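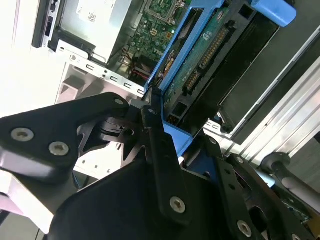
Workshop notebook, April, started just after two with a mug of tea I then forgot about

Drives again! I said I'd write up the tower properly this time instead of leaving a trail of sticky notes on the bench, so this is me being good. The job for the Vornlow lot is still the same one: go through their old desktops, get the hard drives out, label them, put the caddies back where they belong and leave the cases fit to be used again. There are 281 drives on the list now (it was fewer when I agreed to it, but never mind).

Notes on the blue caddies first, as I've had my hands on so many this week that I dream in blue plastic. I like them. The release tab is the lighter blue bit, and you want to pinch it gently and let the caddy come to you. If it doesn't want to come, stop pulling! Nine times in ten the data cable is still on round the back and you're just tugging against it. I bent a connector that way on my second afternoon and had a very quiet cup of coffee about it.

The plastic does get brittle. The ones from the Vosley office are the worst, they sat by a radiator for years by the sound of it, and the side rails go with a nasty little tick when you flex them. What's working for me is to open one side only, tip the drive out towards the open side, and leave the other rail alone. Zixuan Xu does it the opposite way round, both sides at once with her thumbs, and she's faster than me and has broken fewer, so maybe ignore my method and go and watch hers.

Board side: hold the drive by its edges. I know everybody knows this. I still caught myself with a thumb flat on a circuit board this morning while I was reaching for the label roll. Wrist strap on, mat under the lot, and don't stack bare drives on top of each other, even "just for a second". The foam trays are on the shelf under the window, 50 slots to a tray, and there's a clean one at the left-hand end.

Screws! The Bastos towers have screws in their drive caddies as well as the pins, and they are not the same thread as the case screws, though they'll go in two turns and fool you. I've put them in the jam jar with the yellow lid. Case screws are in the plain one. Please please don't tip them together, I spent most of a lunch break sorting that out last month.

Labels. We're up to number 163 and I've checked back through to the start of this roll. One gap, which was me skipping a label that had printed squint, so no drive is missing. Write the tower's number on the drive label as well as the drive's own, and do it before the drive leaves the bench. The spreadsheet has a column for both now (thank you Zixuan, it's so much better).

Putting the caddies back: line up the bottom edge first, then push along until the tab clicks. If it slides in without a click it isn't home and it'll rattle. One of the Loltlow cases won't click whatever I do. I tried three caddies in it, then a bit of a wiggle at the bay panel, then sulked. I think the bay itself is a hair out of square. It's on the floor by the door with a note on it and I'd love somebody else to have a go before I get the file out.

Still to do:
order more anti-static bags, the small size
find out if Vornlow want the spare caddies back or if we keep them
new blade for the box cutter
wash this mug

Stopped at twenty to six. Two towers open on the bench, both unplugged, side panels leaning against the wall behind the stool, so mind your shins.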